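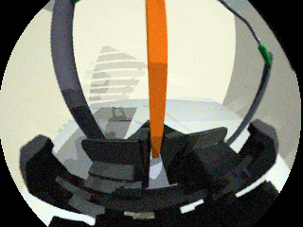
Does a policy trained in Stekari need real camera data before it can run on a real arm?
A small amount is recommended. In our study the policies were trained first on rendered views, and then adjusted with 49 real demonstrations for each task.

Stekari Simulation Package
by Heiskanen
Page updated Jul 9, 2025

Stekari is a software package for groups who study how robot arms learn to handle small parts. It includes the simulated room, the arms, the task fixtures and the training method we call Judisar. Every part can be used alone, but most of our users take the full package.

The method

Judisar trains one policy from two kinds of view at the same time, a near view at the gripper and a wide view of the room. During training the method hides one of the two views for a short period, and the policy must continue with the other. We chose the length of this period by testing, and the default value is 18 time steps. A longer period made the training unstable on the insertion tasks. A shorter one had almost no effect.

The near view is rendered with strong lens distortion and image noise. Both can be changed in the settings file. We advise to keep the noise switched on, also when the pictures look less nice with it.

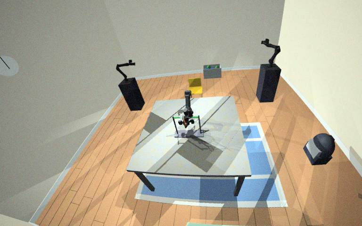
Room view in Stekari, with the table arm at the small frame and one pedestal arm on each side.

What we found

We compared Judisar with the same network trained on the near view only. On tasks where the fingers cover a large part of the fixture, the two-view policy recovered more often after a bad first contact. On simple pick tasks the difference was small, and we would not buy the package only for these. Training takes longer with two views, please plan for this if your computer is shared with other people.

Furniture and shadows had more influence than we expected. In an early version the room was empty and the light was even, and the wide view was nearly useless on the real table. After we added objects on the floor and strong light from the side, the same policy became usable. Light direction is now changed at the start of every episode - this can be switched off for debugging.

Included in the package

Simulated room with table, floor objects and adjustable light
3 arm positions: one on the table, two on pedestals
5 task fixtures, with source files for changing the size
Judisar training code and default settings
Scripts for replay of recorded episodes in both views

Known limits

Cables are modeled as stiff shapes and do not bend under load. Soft parts are not supported. Contact between very thin parts can produce a small vibration, and a smaller time step helps in most cases.

Licenses and delivery

Stekari is sold per laboratory, with no limit on the number of users inside it. Universities can ask for the teaching license. Outside Europe the package is delivered by our partner Tokuvitz, who also answers installation questions. The next release is planned for August and will be free for all present license holders.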